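Tabletop Session Participants Wanted at Gourlay House

Hello, and thank you for stopping to read this! We're looking for people who like small, fiddly, careful jobs to come and spend part of a day with us at the Gourlay House studio, picking up everyday objects, setting them down again and putting a table in order. No experience is needed. If you've ever set a table, packed a lunch or moved an egg from the carton to the pan without breaking it, you've had more practice than you might think.

The work belongs to a project named Sirnance, which is all about how people handle the ordinary things in a home (food, dishes, the stuff that ends up on the table at the end of the day). We'll be running sessions all through July, and we'd love to have a good mix of people: left-handed, right-handed, quick, slow, tidy by nature or not so much.

What you'll be doing

You'll be seated for most of the session, with a white table in front of you. Oskari Keskinen, who runs the studio, will show you what to do and let you play around for as long as you like before we start. Then you'll work through a set of short tasks, such as lifting a small rounded object, bringing it over to a plate and putting it down gently. Some tasks get repeated quite a few times, so it helps if you're the kind of person who finds that soothing!

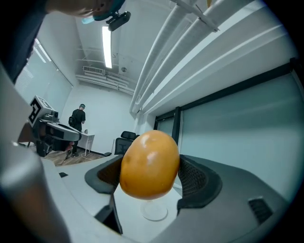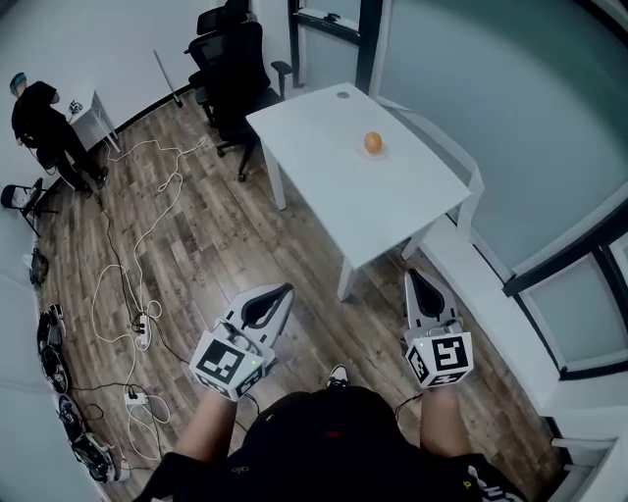
Who we're looking for

Anyone 18 or over who can sit comfortably for an hour at a stretch and hold a light tool in each hand. Glasses are fine. Please let us know ahead of time if you have a sore wrist or shoulder, and we'll plan shorter rounds with you. We ask that you leave rings and bracelets at home on the day, and wear something with sleeves you can push up.

Time and pay

One session takes 5 hours, starting at 9:30 in the morning, with a proper lunch in the middle and plenty of breaks (there's coffee, tea and usually something baked). We pay $200 for the session. If you come by bus, hang on to your tickets and we'll pay you back for those too. Most people come once, but if you enjoy yourself you're very welcome to put your name down for a second session.

Getting here

We're at 228 Briltau Street, second floor, above the Tisska fabric shop. There's an elevator at the back of the building, and street parking is easy before ten.

How to sign up

Leave your name and a phone number at the Gourlay House front desk, or fill in the form on our sign-up page. Tell us a little about yourself, which hand you write with and which weeks in July would suit you. Oskari calls everybody back himself, normally within a few days, and he's happy to talk through any questions you have before you decide.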